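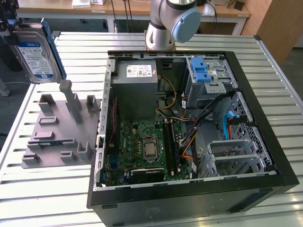
Jagadeesh Palaniappan wrote back before lunch to say that the evening labels had come out with tomorrow's date again, and could we please look at it before the weekend orders go out to the garden centers. Yes, we can, and I'm sorry this one has dragged on! I've pulled everything into one place so whoever picks up the ticket next doesn't have to scroll through all the back-and-forth.

**Ticket:** wrong "potted on" date on plant labels
**Site:** Ultwood nursery, packing shed, Pacific time
**Software:** Bangera Labels, with orders coming in from Titden
**Opened:** Thursday, April 7, 2022
**Priority:** raised from normal to high

### What the shed is seeing

The morning crew starts at 8 and their labels are perfect. The evening crew prints from late afternoon on, and from 5 p.m. every label has the next day's date. Plant name, pot size and barcode are all fine. It happens with herbs, perennials, everything, and it happens whichever person is logged in (thank you to the evening crew for patiently trying all of that, I know they had trays waiting).

The date matters more than it sounds. The garden centers rotate stock by it, and one of them has already turned away a delivery with a date that hadn't happened yet. I can't say I blame them.

### What we've tried

1. Checked the clock on the packing shed computer. Correct time, correct date, Pacific time zone, daylight saving switched on.
2. Restarted the label program, then the computer, then the printer. Same labels.
3. Swapped the label roll, mostly so I could tell Jagadeesh we had. They buy the 3,000-label rolls and a fresh one made no difference, as you'd expect.
4. Reinstalled the printer driver. Same labels.

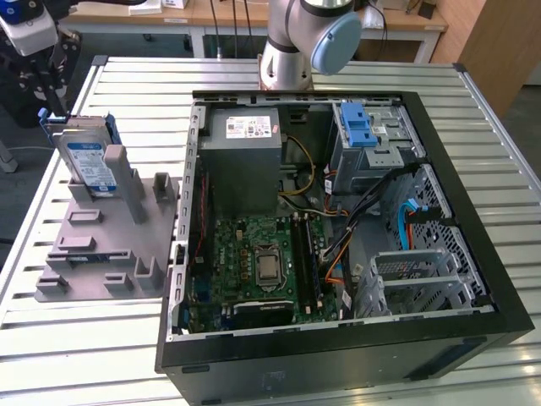
5. Printed a test page from a plain text editor after 5 p.m. with the date on it, and the date was right. So the printer will happily print today if you ask it to, and I stopped bothering it after that.
6. Printed one old label from the saved templates folder. Right date! This was the first thing that behaved differently, and I wish I'd got to it sooner.

I put the old template and the current one side by side after that. The old one uses a field called `print_date`. The current one uses `batch_date`, and it has done so from the day the labels were redesigned to fit the new logo. The first field takes its date from the computer in the shed. The second comes down from Titden along with the order, and Titden keeps its dates in universal time, seven hours ahead of Pacific during daylight saving. Five in the afternoon at the nursery is midnight over there, and the date rolls over.
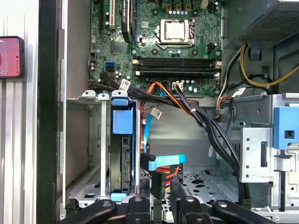 **Why didn't this show up over the winter?**

The evening crew only works in the spring and summer, and in winter the last labels are printed by 3 in the afternoon.

### The fix

I copied the current template, changed the date field to `print_date`, and left the logo and everything else alone. Jagadeesh ran a batch of 11 thyme labels for me in the evening and all of them had the right day. I've asked for the same test tonight with a mixed order, as those go through a different template and I'd like to see it with my own eyes.

If you're making the change on another computer, it goes like this:

- Open Bangera Labels and choose **Templates**.
- Make a copy of the template and add "old" to the name of the original.
- Click the date, open **Field source**, and pick `print_date`.
- Save, close the program all the way, and open it again. It hangs on to the old template until you do.
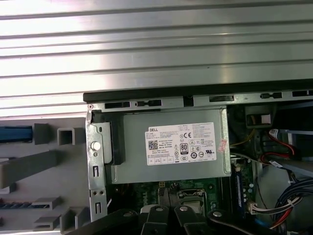

There's one wrinkle left. Reprints are going to carry the day of the reprint, so a tray potted on Monday and relabeled on Wednesday would say Wednesday. For now the crew will write the original date on by hand, and they're fine with that for a week or two. I've sent a request to Titden asking whether they can send the date in local time. If they can, we should switch back to `batch_date` and the reprints will sort themselves out.

The Arport handheld scanners read only the barcode, so there's nothing to change on those.

**Still to do**

- [x] Herb template
- [x] Perennial template
- [ ] Mixed order template, waiting on tonight's test
- [ ] Reply from Titden about local time
- [ ] Send the garden center a corrected delivery note

I'm leaving the ticket open until the mixed order comes out right. Jagadeesh, please do ring if anything looks funny this evening, I'll be at my desk until the crew goes home.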